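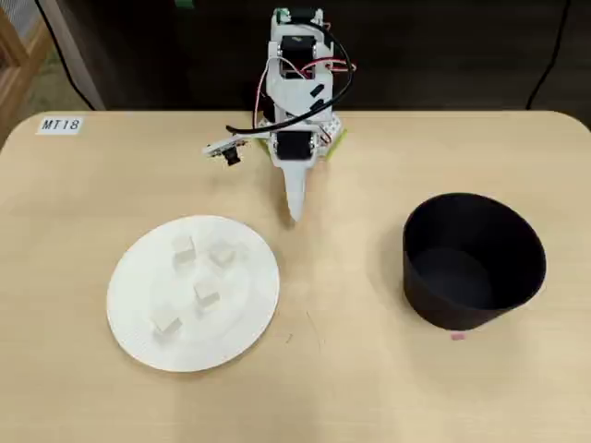

Ludetti presenta el Lemonov 40, un compresor de aire portátil para talleres domésticos

Humstead, octubre. Ludetti pone a la venta el Lemonov 40, un compresor sin aceite con depósito de 6 litros y un peso pensado para llevarlo con una mano. Sirve para inflar neumáticos, soplar virutas y usar grapadoras pequeñas — no está indicado para pistolas de pintura.

«Nos pedían un equipo sencillo para el garaje», explica Sibusiso Ndlovu, jefe de producto.

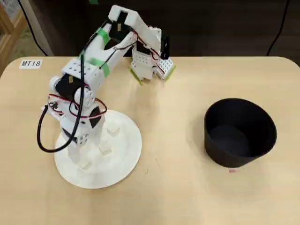
Precio y disponibilidad

El compresor llegará este mes a los 500 puntos de venta de la cadena Marsden. La manguera y el juego de boquillas van incluidos. Los recambios se piden con la referencia 792.

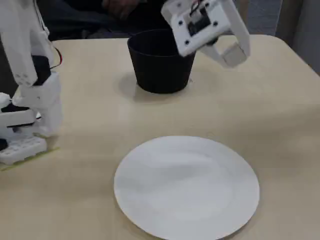 Brazo robótico blanco sobre una mesa clara con un plato redondo.

Contacto de prensa: Hayley Hulme, Ludetti.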